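Gripper Evaluation list: message archive
Subject: Re: Wrist view and finger wear, Drovham trial
Date: Tuesday, October 13, 2026

The Kemisau office wrote:
> Members are asked to confirm whether the dark fingers supplied by Abella
> are to be kept for the second part of the trial, or replaced by the
> Grimow set. We would also like to know whether the wrist camera gives a
> clear view between the tips when the gripper is open. Our own unit
> shows the left tip only, and we suspect the mount.

We thank the Kemisau office for its message and reply to both points below. The Abella fingers remain fitted at Drovham and will stay in use until the present block of 50 grasps per object has been completed. The wrist view with the gripper open is as follows.

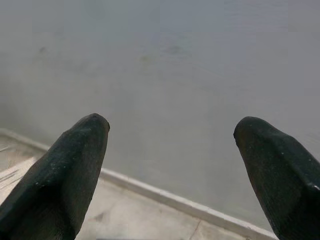 Posted by: Drovham Trials Office
To: Gripper Evaluation list

Both tips are in view, with a wide gap between them. The left tip sits a little left of centre and the right tip slightly lower. We consider this acceptable, although the fingers take up a good deal of the lower part of the picture and a small object on the floor could be lost behind them. Members whose camera shows one tip only should check the mount before changing any setting in the controller.

The covering of the fingers has picked up small pale specks. We ask that fingers be wiped before each block and that the cleaning be entered in the log. At Drovham this was left out of the first 77 entries, and those results should be read with that in mind.

On the choice between the two sets, our view is that the Grimow fingers should be tried on one arm only, with the Abella set kept on the other. Both arms would then work under the same controller, in the same room and on the same day. Changing both at once would leave us comparing results from March with results from October, and the arm speeds were altered in between.
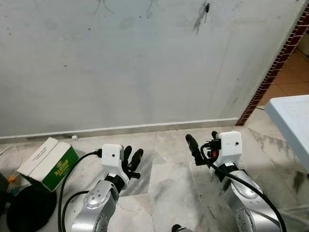

Both arms extended over the marble floor, head camera view.

Sites using two arms are reminded to leave enough slack in the gripper cable for the wrist to turn fully. The loop must nevertheless be kept clear of objects on the floor. Drovham has recorded 3 stops caused by a cable catching on a carton, all of them on the left arm. These are to be logged as cable stops and must not be counted as failed grasps.

The comparison will close at 1000 grasps for each set. Sites wishing to borrow the Grimow fingers should reply to the list, stating the wrist fitting they require and the version of the controller in use.

Drovham Trials Office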